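보낸이: Rhys McPhee
받는이: ciltau-dev 메일링 리스트
날짜: 2020-01-26
제목: Re: [ciltau-dev] 석재 계열 밉맵에서 결이 사라지는 문제 / 재변환 범위

Chiamaka Isah 작성:
> Ciltau 석재 묶음을 Bollton으로 다시 구워 보았습니다. 가까운 거리에서는
> 원본과 구분이 안 되는데, 카메라가 물러나면 어두운 결이 두세 단계 만에
> 흐려지고 면 전체가 원본보다 어두운 회색으로 가라앉습니다. 필터는 box,
> Kaiser 둘 다 시험했고 차이는 미미했습니다.
>
> 질문은 세 가지입니다.
>
> (가) 어두워지는 것과 결이 사라지는 것이 같은 원인인지.
> (나) 거칠기 맵도 같은 방식으로 줄여도 되는지.
> (다) 전체를 다시 변환해야 하는지, 석재만 하면 되는지.
>
> 그리고 Tolentino 계열은 타일 경계에서 결이 끊겨 보이는 현상이 따로
> 있습니다. 밉맵과 관계가 있는지는 모르겠습니다.

순서대로 답합니다.

(가) 원인이 다릅니다. 어두워지는 쪽은 색 공간 문제입니다. Bollton의 기본 설정은 입력 파일에 색 프로파일 태그가 없으면 값을 선형으로 간주합니다. Ciltau의 색상 맵은 sRGB로 인코딩되어 있는데 태그가 빠진 파일이 섞여 있습니다. 인코딩된 값을 그대로 평균 내면 밝은 바탕과 어두운 결이 섞이는 자리에서 결과가 물리적으로 맞는 평균보다 낮게 나옵니다. 전달 함수의 모양 때문에 항상 이 방향으로만 틀어집니다. 단계가 내려갈수록 한 텍셀이 덮는 면적이 넓어지니 오차도 누적됩니다. 대비가 낮은 재질에서는 눈에 안 띄고, 결이 진하고 바탕이 밝은 재질에서 제일 심합니다.

해결은 단순합니다. 읽을 때 선형으로 풀고, 축소는 전부 선형에서 하고, 저장할 때 다시 인코딩합니다. 중간 단계를 8비트로 저장했다가 다시 읽는 경로가 Bollton에 남아 있는데 그 경로는 쓰지 마십시오. 어두운 영역에서 계조가 뭉개집니다. 각 단계는 바로 위 단계의 부동소수점 버퍼에서 만들고, 양자화는 마지막에 한 번만 합니다.

결이 사라지는 쪽은 버그가 아닙니다. 폭이 한두 텍셀인 선은 절반으로 줄이면 표현할 수 있는 주파수를 넘어갑니다. 올바른 필터라면 흐려지는 것이 정상이고, 억지로 살리면 카메라가 움직일 때 반짝거립니다. 다만 흐려지는 속도는 어느 정도 조절할 수 있습니다. 지금까지 써 본 방법은 아래와 같습니다.

1. 필터 교체. box에서 Kaiser로 바꾸면 첫 단계에서 선이 약간 또렷해집니다. 말씀대로 차이는 미미합니다. 커널 폭을 키우면 결 주변에 밝은 테두리가 생기므로 권하지 않습니다.

2. 대비 보정. 단계마다 표준편차를 재서 원본 대비 일정 비율 아래로 떨어지지 않게 평균을 중심으로 늘려 줍니다. 평균은 보존되므로 밝기 문제는 생기지 않습니다. 비율을 너무 높게 잡으면 멀리서 본 면이 얼룩덜룩해집니다. 하위 단계로 갈수록 보정량을 0으로 수렴시키는 것이 안전합니다.

3. 결 레이어 분리. 원본 제작 파일에 결이 별도 레이어로 남아 있는 재질이면 바탕과 결을 따로 줄인 뒤 합성합니다. 결과는 제일 낫지만 제작 파일이 없는 재질에는 적용할 수 없습니다. 결만 추출하는 스크립트를 예전에 돌려 봤으나 바탕의 반점을 결로 오인하는 경우가 많아 포기했습니다.

저는 2번을 기본으로 넣고 3번은 가능한 재질에만 쓰자는 쪽입니다.

(나) 안 됩니다. 적어도 색상 맵과 같은 방식은 안 됩니다. 거칠기 맵은 처음부터 선형 데이터이므로 sRGB 변환을 걸면 오히려 값이 망가집니다. Bollton의 일괄 처리 옵션은 폴더 단위로만 색 공간을 지정하기 때문에, 색상 맵과 거칠기 맵이 한 폴더에 있으면 둘 중 하나는 반드시 틀립니다. 접미사로 나눠서 두 번 돌리십시오. 노멀 맵도 선형 쪽입니다.

거칠기를 단순 평균하는 것 자체에도 문제가 있습니다. 노멀 맵을 축소하면 서로 다른 방향의 벡터가 평균되어 길이가 짧아지고, 정규화하면 그 정보가 버려집니다. 가까이서는 울퉁불퉁해서 하이라이트가 퍼져 보이던 면이 멀리서는 매끈하고 번들거리는 면이 됩니다. 물갈기한 석재에서는 크게 드러나지 않지만 잔다듬 마감에서는 완전히 다른 재질처럼 보입니다. 정규화 전의 벡터 길이에서 분산을 추정해 거칠기에 더해 주는 것이 통상적인 처리이고, 이 경우 거칠기 맵은 반드시 같은 단계의 노멀 맵과 함께 구워야 합니다. Bollton에는 이 기능이 없습니다. Darcy Whitelaw가 작성한 후처리 스크립트가 저장소의 tools 밑에 있으니 그것을 쓰시면 됩니다. 입력 노멀의 Y 방향 규약은 분산 추정에 영향을 주지 않으므로 신경 쓰지 않아도 됩니다.

(다) 재변환 범위. 현재 라이브러리의 색상 맵은 전부 1369개이고, 그중 태그가 빠진 것이 334개입니다. 태그가 있는 파일은 Bollton이 제대로 처리했으므로 건드릴 필요가 없습니다. 빠진 파일 중에 200개 이상이 석재입니다. 나머지는 회반죽과 목재 쪽에 흩어져 있습니다. 목재 쪽은 대비가 낮아서 지금까지 보고가 없었을 뿐 값은 똑같이 틀려 있으므로 함께 다시 굽겠습니다.

태그만 붙이고 재변환을 안 하는 방법을 물어보실 분이 있을 것 같아 미리 적습니다. 태그는 원본 파일에 붙는 것이고, 이미 만들어진 밉 체인은 바뀌지 않습니다. 둘 다 해야 합니다.

Tolentino의 타일 경계 문제는 밉맵과 일부만 관계가 있습니다. 최상위 단계에서도 끊겨 보인다면 원본이 순환 구조가 아닌 것이고, 하위 단계에서만 끊긴다면 필터가 가장자리를 clamp로 읽은 것입니다. 제가 확인한 바로는 두 가지가 섞여 있습니다. 후자는 가장자리 모드를 wrap으로 바꾸면 끝납니다. 전자는 그래프를 고쳐야 합니다. Tolentino의 결은 셀 노이즈를 난류로 비튼 것인데, 셀 노이즈의 격자는 순환하지만 비트는 쪽 노이즈의 주기가 타일 크기와 맞지 않습니다. 옥타브를 올릴 때 주파수 배율을 정수 2로 고정하면 모든 옥타브가 타일 안에서 닫힙니다. 지금은 규칙적인 무늬를 피하려고 정수가 아닌 배율을 쓰고 있습니다. 배율을 고정하면 옥타브끼리 격자점이 겹치므로 옥타브마다 오프셋과 시드를 다르게 줘야 합니다. 오프셋은 임의의 값이어도 순환성이 깨지지 않습니다. 회전은 깨집니다.

경계가 맞더라도 넓은 면에서는 반복이 보입니다. 눈에 잘 띄는 매듭 같은 부분이 하나만 있어도 격자로 늘어선 것이 금방 드러납니다. 타일을 무작위 위치에서 떼어 섞는 방식은 반점에는 잘 맞지만, 긴 결은 섞이는 자리에서 끊기거나 반투명하게 겹칩니다. 히스토그램을 보존하는 혼합을 써도 구조가 끊기는 것은 해결되지 않습니다. 결이 긴 재질은 타일을 크게 잡고 저주파 명암 변화를 월드 좌표로 덧씌우는 정도가 현실적입니다.

확인 절차는 다음과 같이 맞췄으면 합니다.

- Grovness에서 밉 단계를 강제로 고정하고 각 단계의 선형 평균을 출력한다. 대비 보정을 끈 상태와 켠 상태의 평균이 같아야 한다.
- 이방성 필터링을 끈 상태와 켠 상태를 모두 본다. 비스듬한 면에서 결이 흐려지는 것은 대부분 이쪽 설정이며 재변환으로 고쳐지지 않는다.
- 톤 매핑은 끈다. 켜 둔 채로 밝기를 비교한 보고는 받지 않는다.
- 비교 대상은 정지 화면과 카메라 이동 두 가지로 한다. 반짝임은 정지 화면에서 안 보인다.

보고할 때는 재질 이름, 밉 단계, 필터, 가장자리 모드를 적어 주십시오. 화면만 올리면 재현이 안 됩니다.

회색 바탕에 어둡고 가는 결이 갈라져 나가는 종류의 석재 렌더를 붙입니다.

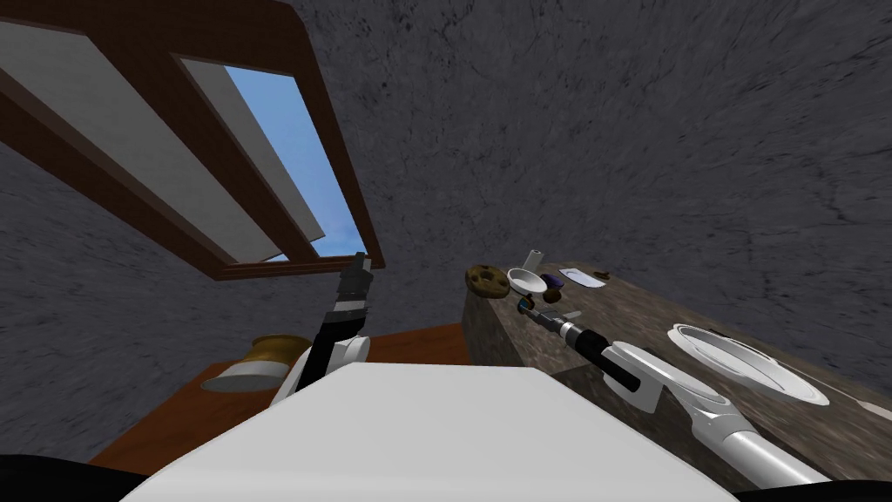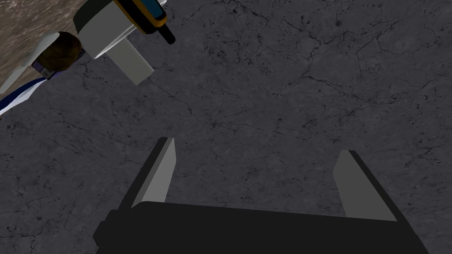
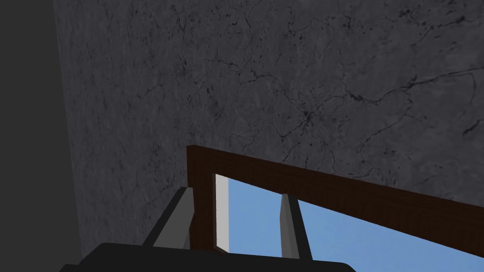
Mared Jarman은 대비 보정을 기본으로 켜는 데 반대한다고 별도로 알려 왔습니다. 표준편차 하나로는 바탕의 얼룩과 결을 구분할 수 없어서, 반점이 많은 재질은 결보다 반점이 먼저 강조된다는 것입니다. 보정량을 재질별 메타데이터로 빼고 기본값은 0으로 두자는 의견이며, 색 공간 수정과 가장자리 모드 수정은 그와 무관하게 먼저 반영해도 좋다고 했습니다.

타당한 지적이라 보정은 별도 패치로 분리하겠습니다. 메타데이터 키 이름은 아직 안 정했습니다. 기존 키와 충돌하지 않으면 무엇이든 상관없으니 제안이 있으면 이 스레드에 답장으로 보내 주십시오. 먼저 들어갈 패치는 다음 세 개입니다.

- 태그 없는 색상 맵의 선형화, 부동소수점 체인 유지
- 가장자리 모드 기본값을 wrap으로 변경
- 접미사별 색 공간 지정

Tolentino 그래프 수정은 시드가 바뀌면서 결의 모양 자체가 달라지므로 기존 이름을 유지할지 새 이름으로 낼지 정해야 합니다. 기존 장면에서 참조하는 쪽이 있으면 알려 주십시오.

Rhys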